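Workshop > Notebook > Bench two

Sun 26 March

Dell tower, teardown continued. The side panel is off and the case is lying down on the slotted table, which has already eaten one screw this month and will get no more from me.

Before I forget again: the blue caddies flex. Squeeze the sides, tilt, and the drive comes along at an angle. Pull straight and you get a fight with the cage. I lost that fight for most of February on the Plenimmont batch.

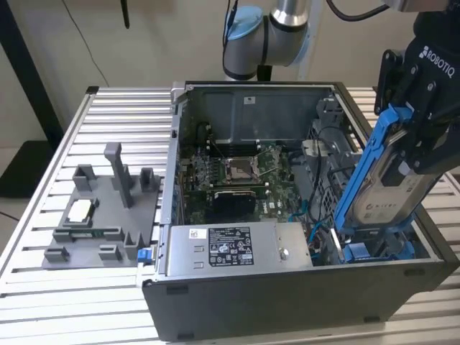
3.5-inch drive in its caddy, at the drive bay.

Drive label goes in the Skedero sheet before anything else happens to it. The last one went in as 2827 and came back as 2287, and we spent an afternoon hunting a drive that was sitting in the drawer under my elbow. Asset number for this tower is 222, which even I can copy.

Cables in that corner are the usual blue spaghetti. Tuck them under before going near the bays — they have a talent for hooking the caddy on the way past.

Power supply stays in for now. Godoy wants them counted with the chassis, and I have stopped asking why.

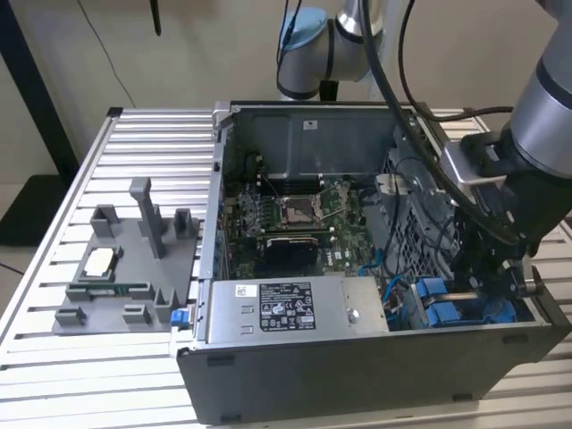
Tower with the CPU socket empty. Chip in its pocket in the tray, green card below.

Socket lever: leave it alone while the socket is bare. Bent pins are the one thing Punmont will not take back, and they do look. The chip stays in the tray pocket, heat spreader up, until someone has washed their hands. I include myself.

The printed tray is holding up better than the shoebox lid it replaced. I would like the pockets a hair deeper, and I have said so on three separate pages of this notebook, to no effect on the tray.

Still to do:
graphics card, check the bracket
find that screw
new pen for this bench

2 comments | 0 shares

Recent entries
Caddies, again
Skedero sheet: which column is which
Slotted table, lost property
Plenimmont batch, last of it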